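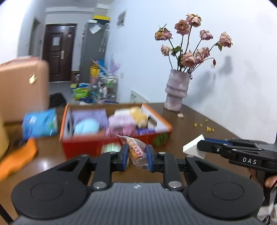

Notebook entry, April: hand-held collection, box packing and unpacking, Prillholm apartment

Present: Nermina Georgiou (operator), Joar Rønning (log), Alvar Skjelbred (review, by telephone).

Purpose of the session

The Stakia task set requires two-handed examples recorded in furnished homes, with the table left as the household keeps it. The bench recordings made at Kurkbridge are tidy, and the policy trained on them performs poorly once other belongings are near the work area. The vase of dried roses was therefore left standing on the table throughout, and the suitcase was not moved.

Procedure

The open red and orange box is the fixed item. Small goods are handled on the table beside it. The operator holds one gripper in each hand and works at an ordinary pace. Each episode begins with both grippers open and clear of the box and ends in the same position. Episodes in which an item is dropped are kept and marked "D" in the log. Episodes in which a bare hand touches an item are marked "H" and set aside.

Three blocks were recorded, for a total of 316 episodes. The second block was interrupted at 2:40 p.m. to change a battery and resumed with the same item list.

Observations

1. Clear packaging. The snack packet is the hardest item in the set for the labeling tool. The plastic takes on the color of whatever is behind it, and the automatic outline follows the pastry and the red lettering and leaves out the edges of the wrapper. Joar will outline these by hand for the first block so that the error can be measured.

2. Grip force. Nermina reports that she closes the fingers less firmly on the packet than on the white block. The present log records finger opening only. Any difference in force will be lost unless the Riquelme sensor pads are fitted before the next visit.

3. Soft items. The plush toys change shape once they are pressed against the side of the box. Alvar asks that a release be logged when the fingers open, whether or not the item has settled.

4. Loose articles. The small golden beads on the tabletop are not task items and should not be labeled as such. They are to be entered under "background, small."

Open matters

Six episodes in the third block have a timing offset between the left and right grippers. They are held back until Innes Moncrieff has checked the clock files.

Eskil Sjögren has asked whether the box should be turned between blocks. It was not turned in this session. The question is carried forward to the next planning meeting at Kurkbridge.

Log closed 5:15 p.m. J.R.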